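Vidal vs. Conari: two weeks with two grippers on one arm (thread)

By Agathe Royer
May 28, 2024
5 min read

We use cookies to remember your preferences. By continuing to read you accept our cookie policy.

Both of these grippers have been sold to me as "drop-in." I've now had each of them on the same arm at our lab in Trorkcombe, picking up the same kitchen junk, and I have opinions. Long thread, mute me if you don't care about fingers.

First, what I was testing. Parallel jaw, electric, same wrist flange, same controller. The Vidal is the older design. The Conari is the one everybody's sales rep wants to talk about this year. I paid for neither and I owe nothing to either.

The claim that got me started was on the Conari sheet: "handles everyday objects without tuning." I have been reading that sentence in one form or another my entire working life. I'd like to meet the objects.

So, objects. Snack packets, mugs, small containers, crinkly plastic. Things with a shiny side. Things that sag when you squeeze them. If you only test on foam cubes you'll learn a lot about foam cubes.

Protocol was boring on purpose. 200 picks per gripper, same start poses, same camera, same person pressing go (me, mostly, then Gaëtan Boyer when my patience went). A pick counts if the thing leaves the table and stays held for 5 seconds. Drop it at four and it's a miss.

Mounting. Vidal went on with the screws in the box. Conari needed an adapter plate that was "included in most regions." We are apparently not in most regions. Armelle Coste cut us one the same afternoon, so thank you Armelle, but that's a day gone on a product described as drop-in.

Cable routing is where both of them annoyed me. You need a loop of slack at the wrist or the arm will stretch the cable on the first big rotation. You also don't want so much slack that it snags on whatever's standing on the bench. Neither manual has one picture of this. Forty pages on Modbus registers, zero on where the cable goes.

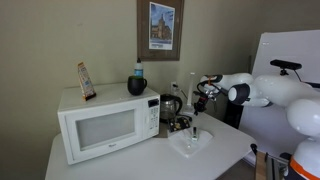 Packets first. I expected the Conari to walk away with this one and it didn't. Its pads are softer, and on flat film they slide before they bite. The Vidal's harder pads pinched a fold and hung on. Ugly grasps, but they counted.

Mugs went the other way. On a rim grasp the Conari settles in nicely and you don't get that little tick of metal finding ceramic. With the Vidal I flinched every time. It never chipped one. I still flinched.

Clear plastic: both bad, and I don't think it's the fingers. The depth camera sees through it or gets dazzled by it, and the planner goes for a surface that isn't where it thinks it is. Please stop blaming grippers for this. Please also stop selling me grippers as the cure for it.

Which brings me to the camera. We had ours fixed beside the arm looking across the table. Ginette Marchal has been telling me since October to put one on the wrist. She's probably right for small stuff. But a wrist camera means another cable through that same loop, and see above for my feelings about the loop.

Force control. Conari says you can set it in fine steps. You can type fine steps. At the low end I set three different values and could not feel or measure any difference between them on our load cell. If somebody there wants to show me my mistake, my messages are open.

Vidal has coarse steps and admits it. I had a setting for "packet" and a setting for "everything else" and that was the whole tuning effort.

Speed. The Conari closes faster, no argument. Did it matter? No. Almost all of the cycle goes on the arm getting there and the planner making up its mind. Shaving a sliver off the close is like buying lighter shoelaces.

The bug. 13 times, the Conari reported "object held" with nothing between the jaws. Always after a fast close at low force. I don't mind a miss. I mind being told it was a hit, because everything downstream believes it. The arm then very carefully places some air in a box.

Agathe Fleury (no relation to me, yes we share a first name, yes it's confusing on calls) found a workaround: wait 300 milliseconds after close and read the finger width yourself. It helped. It also ate the entire speed advantage, see shoelaces.

Support. Vidal answered my email with a PDF from a previous version, which was still correct. Conari answered within the hour and asked for a video call with a "solutions lead." I wanted a register address. I got it on the second call.

Things I did NOT test: anything heavy, anything hot, anything for longer than two weeks. So don't quote me on wear. The Conari pads already look a bit polished to me, but I'd want months before saying that with a straight face.

A few people asked for the final score. On total picks they were close enough that I wouldn't hang a purchase on it, and one bench with one arm isn't a study. If a vendor shows you a bar chart from a setup like mine, ask who picked the objects.

What's staying on the arm: the Vidal, for now. It does less and lies to me less. If the held signal gets fixed in firmware I'll remount the Conari and run the mug set again, because it really was nicer on mugs.

Next up is the controller from Cestness, which promises "human-level dexterity with any end effector." I've blocked out the week. Gaëtan is bringing snacks, and some of them may even be for eating.

Pick list and log format are going up once I've cleaned out my swearing in the comments column. Corrections welcome, especially on the force readings.

Get new threads in your inbox. Enter your email to subscribe. Unsubscribe at any time.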